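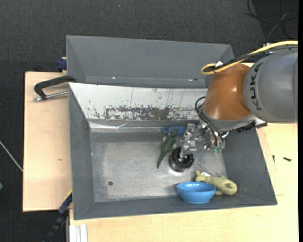
The arm over the front bin, cup end down by the green toy.

From: Greer MacKinnon
To: cell-users list
Subject: Re: [cell-users] arm stopping mid-pick with a vacuum fault

Hi Shanthi and everybody,

Sorry for the slow answer, I was crawling around under the Dodano bench most of the morning and only saw this at lunch.

Shanthi Wijesinghe wrote:
> We've had the arm quit on us 3 times since yesterday, always with
> the same "vacuum low" fault and always on the way up out of the
> front bin. Last time it dropped what it was holding from maybe
> shoulder height and then sat there with the brakes on. Cup looks
> okay to me. I swapped it for a new Drandell one anyway and got the
> same thing an hour later. Is it safe to just raise the timeout and
> keep running? We owe Griltham 300 picks by the end of the week and
> I'd rather not lose another day.
> Shanthi

Please don't raise the timeout! I did exactly that in December and all it bought me was a longer lift before the drop. With the timeout up, the arm keeps moving while the vacuum is already gone, so the thing comes down from higher and further out. Mine went over the side wall and missed my foot by not very much.

I'd leave the cup alone too, if you've already changed it. What got me was the thin black hoses at the wrist, the ones that bow out to the side before they run down to the tool. When the wrist rolls far enough one of them gets squeezed against the fitting and the flow drops off. Put the arm back to a relaxed pose and everything reads perfect, so you check it, shrug, start it again, and off it goes until the next awkward pick. I wasted a whole afternoon that way (and a fair bit of swearing).

Here's how I finally caught it. Jog mode, slow speed, hold something flat on the cup with the vacuum on, then roll the wrist a few degrees at a time and watch the pressure number. Mine was steady right up to a certain angle and then fell off a cliff. I took 30 degrees off the wrist limit in the pick planner and haven't seen the fault since. You lose a few grasps close to the walls, but the planner usually finds another way in.

While you're in there, have a look at the yellow cable and the black bundle next to it too. They make a pretty generous loop over the top of the arm, and I'd want to know it can't snag on anything at full reach. I can't tell that from where I'm sitting.

One more thing, and I'm going to nag. When it faults with something still on the cup, hit the e-stop before you reach into the bin. The Işık controller here tries to get its vacuum back by itself after a fault, and I don't know if yours is set up the same way. Treat it like it is.

If the roll test comes up clean, send me the fault log and I'll go through it tonight. I've also got a spare set of hoses in my drawer if yours are kinked for good.

Greer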